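Search this site
Enter keywords
Go

Teaching by Hand: A Talk With a Robot Operator at Wikham

August
By the Nostcombe Trade Letter staff 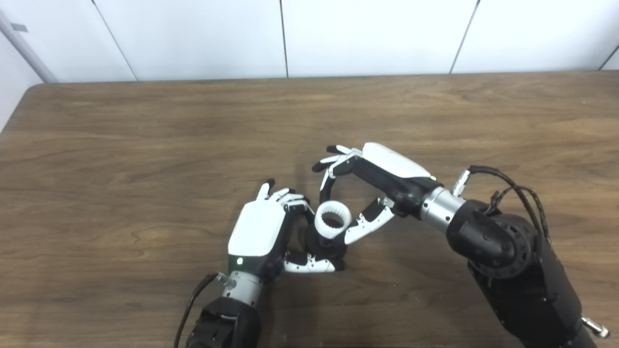
Both hands at a white ring with ridges on its inside wall, on the bench at Wikham.

The operator we met at Wikham spent nine years assembling small gearboxes before she moved to the robot bench. Her job now is to do the same kind of work through a pair of robot hands, over and over, so that a program can learn from the recordings. She asked us to leave her name out. We talked with her during a break on a Saturday shift.

She said the first thing new people get wrong is speed.

"They come in and try to work the way they would with their own hands," she said. "You can't feel the part. You see it, and you see your fingers close, and you have to decide from that. So you slow down until every move is one you meant to make."

The task that week was a ring and the black cylindrical part it sits on. One hand stays low and steadies things while the other comes in from above. She does it standing, wearing gloves that track her fingers, with a headset that shows her what the robot sees. When she bends a finger, the robot bends one too, a fraction of a second later.

"The delay is small, but you notice it for the first week," she said. "After that you stop noticing it and start noticing when you're back in your own kitchen and it's gone."

A run at Wikham is one try at the task from start to finish. The target for this part is 188 good runs. When we spoke, the bench had 166. Runs where the ring is dropped are kept in a separate folder and do not count toward the target, though the training group does look at them.

We asked what makes a run good.

"It has to finish, and it has to be something you'd want copied," she said. "I can get a ring seated by pushing it around with a knuckle until it falls in place. It finishes. I throw that one out. If the robot learns that, it will do it every time, and on a different part it will jam."

She also changes where the parts start. Early on, she said, she set the ring down in nearly the same spot each morning out of habit. The program trained on those runs did well in that spot and poorly a few inches away. The group had to collect a new batch.

"That was 26 runs I did again," she said. "I was annoyed for a day. Now I move the parts and turn them before every run. Sometimes I put them where it's awkward to reach."

Wikham tried other ways of teaching before it settled on gloves. The older arms in the next room, bought through a dealer called Uçar, are taught by taking hold of the arm and walking it through the motion. She still likes that method for simple jobs such as lifting a tray from one shelf to another.

"If it's one arm and one path, I'd sooner grab it and show it," she said. "You feel the weight and you know where it's going. But with two hands and all those fingers, where would I hold it? I'd need three more people."

The software that records the runs is called Trenero. It saves the camera views along with the position of every joint. She had one complaint about it, which is that the button to throw out a run sits next to the button to save it. She has asked for it to be moved.

The thumbs gave her the most trouble. Her own thumb does not sit quite where the robot's does, so a pinch that felt closed to her could still be open on the bench. She learned to watch the robot's thumb and pay no attention to where hers was.

"You close until the robot's thumb is where it should be," she said. "Your own hand may look silly. That's fine."

A session lasts 11 runs, and then she takes the headset off and sits down. Her shoulders get tired before her fingers do, from holding both arms out in front of her. Another operator takes over for the next session. The two of them work a little differently, and the training group has asked them not to try to match each other.

We asked whether her years in assembly had helped. She thought about it for a while.

"With knowing what order to do things in, yes," she said. "I know which hand should hold and which should move. With the feel of it, no. Most of what I knew was in my fingertips, and I don't get to use them here."

The next part on the list is a cover with four small screws. She had tried it twice that morning, and had dropped the first screw both times.

Recent items
Shop floor lighting: what we learned from three small plants
Letters: more on glove sizes
Used parts feeders, what to check before you buy
Nostcombe evening classes open for sign-up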